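Two weeks with the Peltdale two-arm kit

12 Oct 2022

I have wanted a pair of arms to play with since I first saw one fold a tea towel at a trade show, so when the chance came up to borrow the Peltdale kit through our workshop in Fukcombe I said yes before I had read the price list. It arrived in August, sat in its boxes while I finished another job, and has now had a proper fortnight of my evenings. I love it. I also have some grumbles, which I'll get to.

What you get is two arms, grippers, a controller, a fat bundle of cables and a printed manual of 138 pages. The manual is good! It's written by someone who has put the thing together with their own hands, and it tells you which bolts to leave slack until the end (page 11, and do listen to it, I had to start again). The table and frame are up to you. Ours were left over from an older project, and I covered the top with brown paper, partly to save the surface and partly so I could scribble positions on a fresh sheet whenever I fancied.

Setting up took me one long Saturday's worth of hours spread over several evenings. Most of that went on cables. The arms themselves are a joy to handle, with smooth joints and no slop that I could feel, and the software found both of them first time.

For a first real test I wanted ordinary kitchen things. Blocks are fine for learning the controls, but they tell you very little about how the kit will cope with a shape that has a hole in it, or bits sticking out. So I picked a little faceted vessel and a mug tree, and started from the awkward position, with both of them lying down. 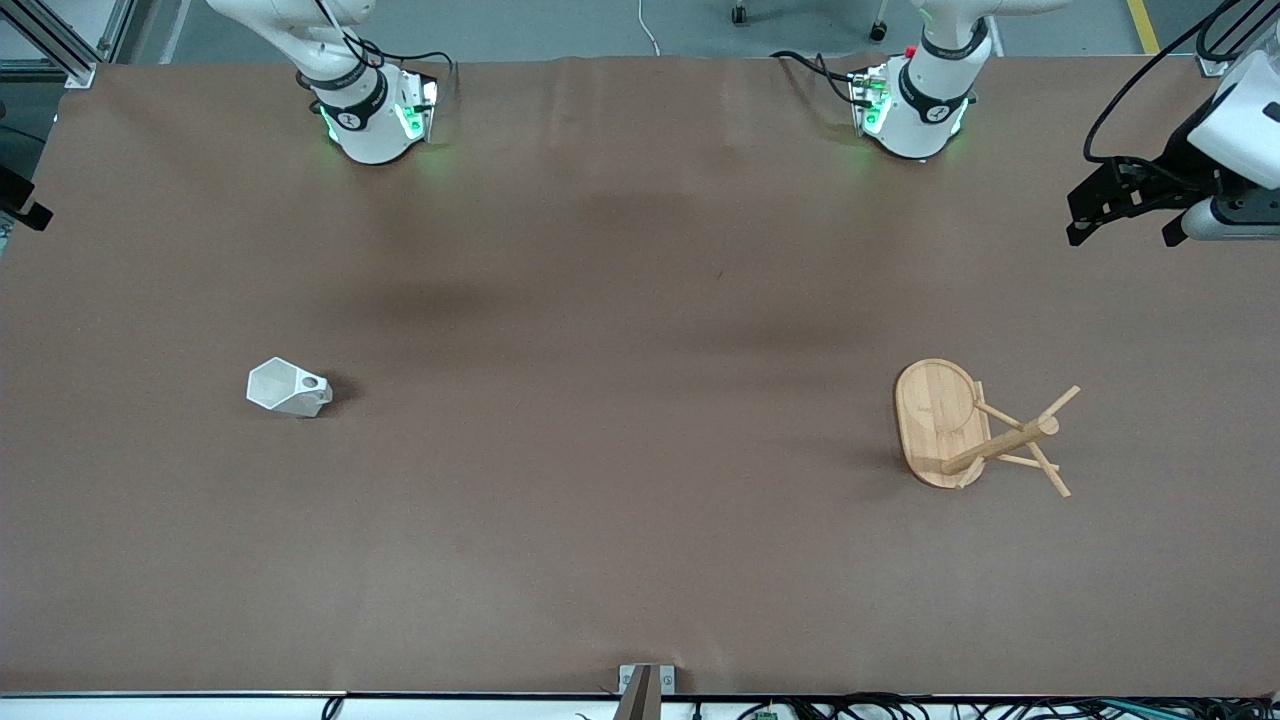 Both arms powered up, with the mug tree and the white vessel on their sides.

The job is easy to say: stand each one up. The vessel was the friendlier of the two. The grippers are angular and fairly slim, and I found that going for the rim gave me a much better hold than trying to pinch the flat faces. By the end of the second evening I had it upright more often than not, and I may have cheered.

The mug tree is a proper puzzle. Grab it by the post and the pegs get in the way, grab a peg and the whole thing swings round. What worked best for me was using one arm to steady the base while the other lifted the post, and that is where having two arms really pays for itself. I'd happily have spent the whole fortnight on that one move.

I like the green lights at the wrists more than I expected to. A quick glance across the room and I know the arms are live, and they look lovely with the main lights down.

Now the grumbles. The cables are long and stiff, and I spent far too much time coaxing them away from where the arms wanted to go. A few decent clips in the box would help. The grip force setting is buried 2 menus deep and goes back to its default at every restart, so write your number down somewhere. And the full kit was quoted to us at 1764 a month on hire, support included, a lot for a small workshop unless several of you are sharing it.

Would I have it back? Yes, tomorrow. It goes to the next borrower soon, and before then I want to try hanging a cup on the mug tree once it's standing. If you've used this kit with softer fingertips, please leave a comment and tell me which ones you bought.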